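Review: the Piniveo Registration Kit for small religious associations

By Drita Todorova
23 April 2021

I am the secretary of a small congregation in Lerklow. We have existed for many years as a circle of families who pray together in rented rooms, and last November we decided to become a registered association. For this purpose I bought the Piniveo Registration Kit. It is a binder of 107 pages with a licence to download the same forms for the computer. I have now used it from the first page to the last, and I would like to write what I think of it.

What is in the binder

The kit is divided into four parts. The first explains what legal personality means for a religious body: that it can sign a lease, open a bank account, receive a gift in a will and go to court in its own name. The second part contains model statutes. The third has the letters and forms, and the fourth is for the case when the application is refused.

The language is plain, and this was for me very important. I learned English as an adult, and legal English I never learned at all. When a difficult term appears, such as "margin of appreciation", it is explained in the same paragraph and not in a glossary at the back. I marked only two pages where I had to ask for help.

The model statutes

This is the strongest part. The authors understand that not every community has a minister, a council and a list of members. There are three models, one for a body led by clergy, one for a body that decides in an assembly, and one mixed. We took the mixed one. The clause about who may speak on questions of belief, and who may speak only on questions of property, saved us a long quarrel.

I have one objection. All models suppose that members pay a yearly fee. With us nobody pays, people give what they wish. We had to rewrite the article on finances, and after this the numbering of the later articles was wrong and I corrected it by hand. 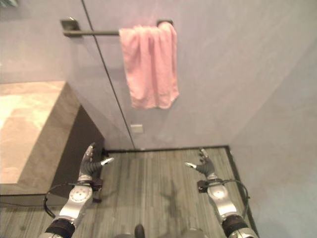
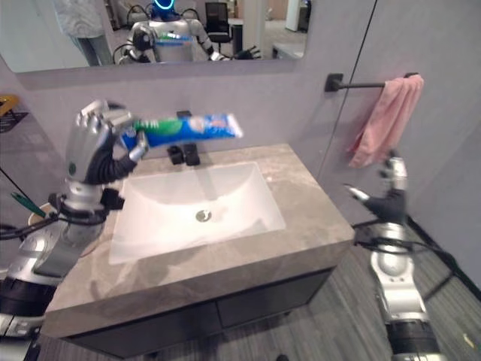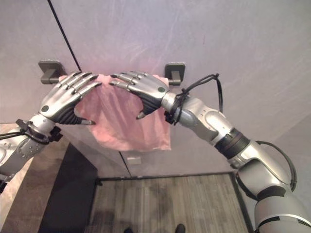 The forms on the computer

Here I am less satisfied. The forms open in a program called Eteo, which must be installed separately. It accepts names with accents on the screen but removes them when printing. For an official application this is a serious fault, as a name must be the same as in the passport. I printed the empty forms and filled them in with a pen.

If your application is refused

Karim Akl, who helped our congregation to read the fourth part, found it good but too short. It tells you which reasons an authority may give and which are usually too vague to stand. It also advises you to ask for every refusal in writing, and gives a letter for this. What is missing is a table of time limits. The reader is told that limits are strict and that they differ from place to place, and then he is left alone with this information. The older Koivisto guide, which a neighbouring parish lent to me, has a blank page where you write the limits after speaking with the registry. I copied that idea and put my own page into the binder.

Who should buy it

I can recommend the kit to a group that is starting from zero and has no lawyer among its members. If you already have statutes, the first two parts will give you little, and it is a pity that the parts are not sold separately. The binder itself is solid, with rings that close properly, and the paper is thick enough for a fountain pen.

I give it 4 out of 5. Our own application is still with the registry.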